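Stekik is a commercial linen service. We wash, finish and deliver flat linen for guesthouses, small hotels and furnished rentals. The company was started by Alfie Bickerstaff and Noémie Leblanc, who had both run the finishing line at a larger plant and wanted to handle small orders properly.

## What we process

Our plant on the Moulin site handles sheets, pillowcases, duvet covers, towels and table linen. Orders are accepted from a minimum of 3 beds per week. Each customer's stock is kept separate from intake to dispatch and is never pooled. At full staffing the plant finishes 800 sheets per day, with a storage capacity of 2,000 folded pieces.
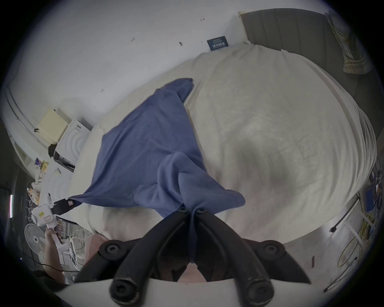

Intake starts at 6 a.m. Bags are weighed, opened and sorted by fiber and color before anything goes into a drum. White cotton is washed at a higher temperature than polyester blends, and dyed items run on a separate program with a lower dose of alkali. Rinse water is tested for pH at the end of each shift. Sheets go to the ironer with some moisture left in them — overdried cotton does not press flat.

## How we are organized

Alfie is responsible for the plant, water treatment and maintenance. Noémie is responsible for customer accounts, routes and purchasing. Two software tools are used every day. Clodo assigns a code to each customer's stock and records the number of wash cycles. Fledo plans the delivery routes and prints the dispatch notes.

We currently serve 177 addresses. Most are rentals with fewer than ten beds, where linen is changed between guests and the time window is short. Deliveries leave the plant before noon.

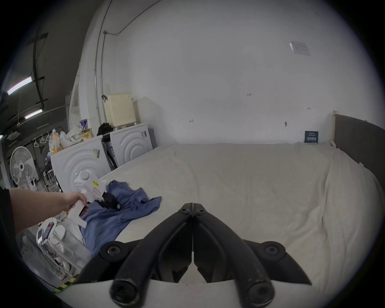
*A cream-white sheet on a large bed.*

## Textile life and replacement

Linen wears at a predictable rate. We inspect every piece after ironing and place it in one of three grades: return to service, repair, or withdraw. Small tears at the hem are repaired in house. Withdrawn cotton is cut down and sold as wiping cloth. Customers receive a replacement list each February, ahead of the main booking season.
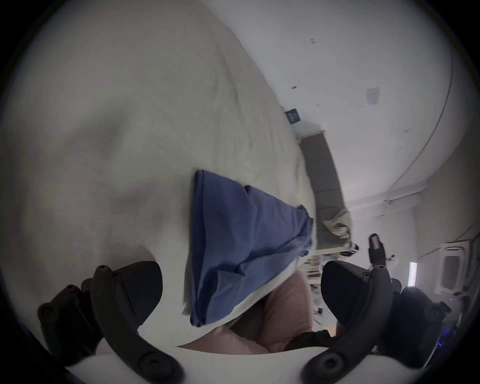 Color sorting is the step where small customers lose the most stock. A single dyed item in a white load can tint the whole batch, and the tint is costly to remove. Rooms often mix the two, with blue fabric lying directly on a white sheet, and when a bed is stripped in one motion everything ends up in the same bag. We supply separate bags for whites and colors at no charge and ask that they be filled at the bedside. Faint gray smudges on white sheets should be left untreated — household bleach used before pickup can weaken the fibers.

## Working with us

New accounts begin with a site visit to measure beds and check access for the van. Stock can be rented from us or supplied by the customer. Requests for a visit go to Noémie Leblanc at the plant office, and technical questions about fabric or wash programs go to Alfie Bickerstaff.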